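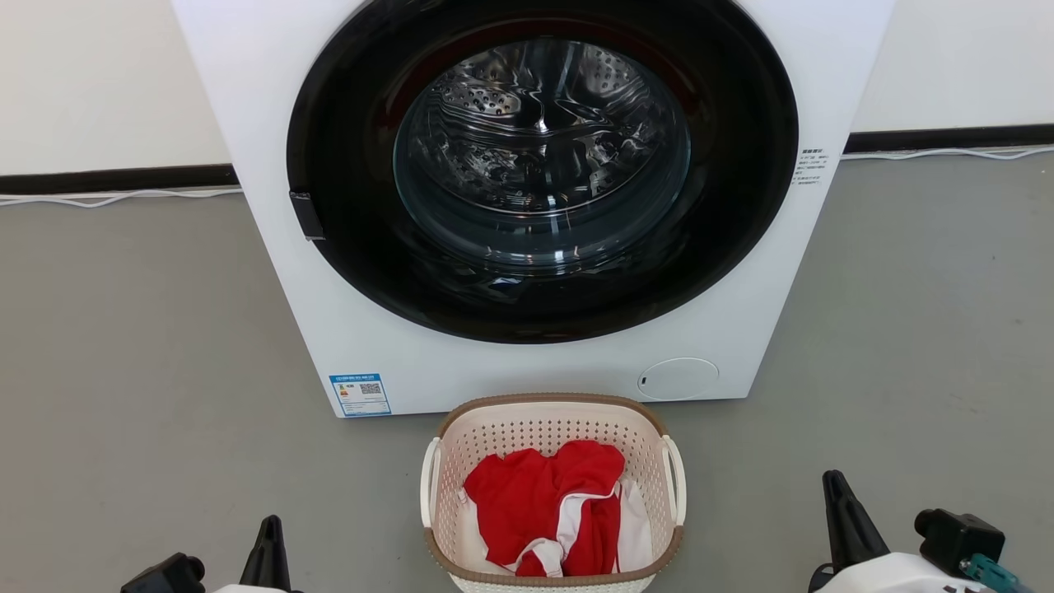
Minutes of the Riders' Group, April meeting

Present: nine members, and two guests from the Tredach residents' association. Apologies were received from three members.
The meeting was opened at 7:05 pm.

1. Minutes of the last meeting
Accepted with one correction. The word "tram" in item 4 should be "bus".

2. Penico card, change to phone tickets
The secretary reported on the letter from Wikus, the company which operates the ticket system. From summer it will be possible to keep the Penico card in the phone. The balance of the plastic card is moved to the phone, and after this the plastic card is closed. It cannot be opened again.
Several members were not happy with the last point. One member asked what happens when the phone battery is empty and the inspector comes. The letter does not say it.
Decided: the secretary will write to Wikus with this question and ask for an answer before the next meeting.

3. Survey of passengers
We received 1,339 answers. Of these, 791 persons want to keep a plastic card, also if they use the phone on some days. In 122 answers the person wrote about a double charge when changing at Opoku station. The reader at the north stairs was named most often.
It was discussed if the double charge comes from the reader or from the time limit for changing. No agreement on this.
Decided: two members will try the change at Opoku on Friday, with card and with bank card, and note the times.

4. Top-up machines
The machine at Tredach does not accept coins since almost 20 days. The guests said that older residents now go by foot to the shop to top up, and the shop closes at 6 pm.
Decided: to be added to the letter in item 2.

5. Other matters
The room must be paid one month earlier from now. Agreed.
A member proposed to start at 6:30 pm. Five for, four against. The new time is valid from next meeting.

Closed at 8:40 pm.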